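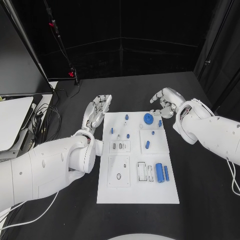
# The hands are worth it, the support plan isn't

Larkar sells its two-arm bench package with a pair of humanoid hands and a white task board full of blue pegs, posts, a gear and battery-shaped cylinders. We leased one in April. I think the company is selling the right machine with the wrong contract.

Start with the hands. Most shops our size would do fine with a plain two-finger gripper, and Cedix will sell you one for a lot less. But our work changes every few weeks, and a gripper means new fingertips each time. With the hands we have gone through 7 part families and made no new tooling. That saved us more than the lease cost.

The board is the part buyers laugh at. I did too. It looks like a toy, but putting a peg in a hole or a cylinder in its holder tells you quickly if calibration has slipped. We run it every morning before real parts go down. It takes eight minutes.

My complaint is the Nadar plan, the service tier that comes with the lease. It covers the arms and leaves out the finger joints, the first thing to wear. We have sent a hand back twice and paid both times. Each repair took five days, and there was no loaner. Wiring at the joints isn't fully covered up either, so I wouldn't put this near coolant or chips.

Nirach, the software, is fine. Updates come when they come.

If Larkar put the fingers under the plan and kept spare hands on a shelf, I would tell any small shop to sign. As it stands, ask for that in writing first, and budget for two repairs a year if they say no.

December 30, 2020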